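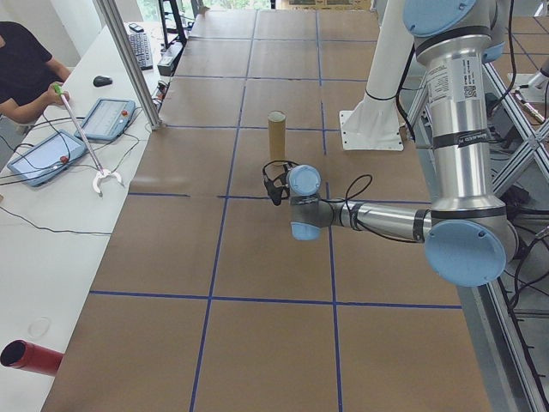 **M. Oddleif**

## September, glaze fit, batch 643

Continuing from the August pages. Clear glaze on the Torkby stoneware is still crazing, with a delay. Tiles come out of the kiln clean and the lines show up over the following week or two. Batch 643 is the same recipe with more silica, everything else unchanged, to see whether the delay gets longer or the lines go away.

Recipe change is 2 percent added silica by dry weight, over the base. Mixed dry, slaked overnight, sieved twice. It gelled a little by morning, as the last one did. Thinned with water until it poured off the stick in an even sheet. I did not use Epsom salts or any deflocculant this time. Those were used in August on part of the set and I can't separate their effect from the rest, so those results are marked doubtful in the log.

### Tiles

40 tiles, all from one bag of the Torkby body, slab rolled and cut with the same cutter, thumb-pressed foot on the back edge so they stand. Bisque was the slow program. Dipped with tongs, single dip, same count for each. A few had thick runs at the lower edge, which I wiped back with a damp sponge. The wiped ones have a W scratched on the back. If anyone finds a tile with a W and a crack pattern that differs from its neighbors, that is probably the thickness and should be kept out of the tally.

Thickness matters more than I had been allowing for. A thick coat of a glaze in tension will craze where a thin one survives, and I have been comparing tiles dipped by different hands. From this batch on, scrape one tile per session with the needle gauge before firing and write the reading next to the batch number.

### Firing

Cone 6 oxidation, middle shelf only. Top and bottom shelves filled with other people's work so the load would be normal. Witness cones front and back. The back cone was down slightly further than the front, same as every firing since the door was rebricked. I no longer think this is worth chasing for glaze work, although it would matter for the copper reds.

Cooling was natural, no hold. Door stayed shut until the pyrometer read under 100 and then was cracked to the first notch. Somebody opened it early on the August firing (the log has a gap and the curve drops off a cliff), and that may account for the three tiles that crazed on the shelf. Please leave the door alone when the red tag is on it.

### Results, first look

Ink test: black drawing ink brushed on, left a minute, wiped off with a wet rag. Under the lamp, with the loupe.

- 32 tiles show no lines at all.
- The others show fine lines, mostly near the foot.
- No shivering on any edge. Checked with a fingernail and then with tape.
- Surface is glossy, slightly stiffer melt than the base recipe. Pinholes on a few, which look like bisque dust.

Better than the base recipe at the same age, when more than half had gone. It is too early to call it. The August tiles looked fine at this stage as well, at least the thin ones.

### Delayed crazing, notes

Two separate mechanisms get mixed up in our conversations, so I am writing them down.

First is thermal mismatch. The glaze contracts more than the body on cooling and ends up in tension. If the tension is high it cracks in the kiln or on the bench within hours. If it is marginal, it can hold for weeks. More silica lowers the expansion of the glaze. So does swapping some of the sodium for lithium or magnesium. Sodium and potassium are the usual culprits, and our feldspar is heavy in both.

Second is moisture expansion of the body. A body that is a little underfired takes up water from the air over months and swells slightly, which puts the glaze in tension even if it left the kiln in compression. No glaze change really cures that. The cure is a tighter body or a hotter firing.

To tell them apart: take a crazed tile, refire it to bisque temperature and look again. Refiring drives out the water and shrinks the body back. A second tile goes through the boil test, boiling water then ice water, repeated until lines appear or I run out of patience. I should also do a plain absorption test on the Torkby body, unglazed, fired on the same shelf. Weigh dry, boil, soak, wipe, weigh again. I have never done this on our own firings. The figure on the bag assumes a cone we don't hit on the front shelf.

### Feldspar

The Povdale feldspar changed color between deliveries, from gray-white to faint pink. The old sack is nearly finished. I have put a jar of each aside, labeled by sack. Batch 643 is entirely old sack. The next batch will be new sack with no other change, and I would like nobody to "adjust" it before it goes in the bucket.

Loss on ignition for both jars is still to be done. Use the small crucibles, the ones without the chipped lids. 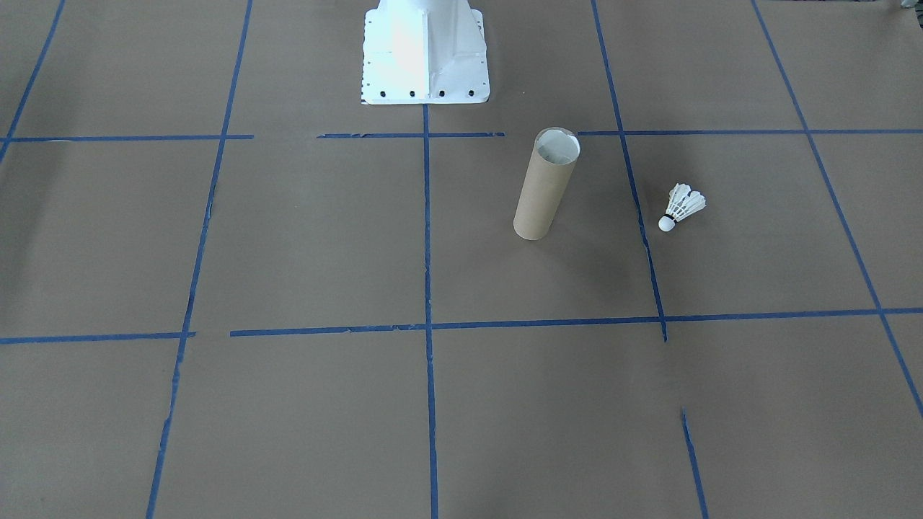
Zamudio wrote back after lunch to say that the pink is iron from a different face of the quarry, that the alkalis should be unchanged, and that they would still run a line blend before trusting it. They also asked whether we had ruled out the body, as they had a customer spend a winter adding silica to a glaze that was fitting perfectly well on a body that was drinking water. They suggest a pressure cooker for the moisture question: steam the tiles for an afternoon and see which ones go.

Fair question, and no, we haven't ruled it out. The absorption test moves to the front of the list. The pressure cooker is a good idea, but the gasket on ours is hard and will need replacing first.

Sukthorpe fire the same body a cone hotter and report no crazing with a clear very close to ours. That points toward the body as well. They do use a different whiting, so it isn't a clean comparison. I have asked them for six bare tiles from their next load, to weigh alongside ours.

### To do

- Absorption on bare Torkby tiles, front shelf and back shelf kept separate.
- Refire two crazed August tiles to bisque temperature.
- Boil and ice test on four clean 643 tiles, unwiped.
- LOI on both feldspar jars.
- Replace the gasket.
- Recheck all 643 tiles with ink at the end of the month. Use fresh ink, as the open bottle has gone thick and sits on the surface.

Remaining slurry is in the lidded bucket under the sink, marked 643. It will need stirring from the bottom. Do not top it up with the base recipe.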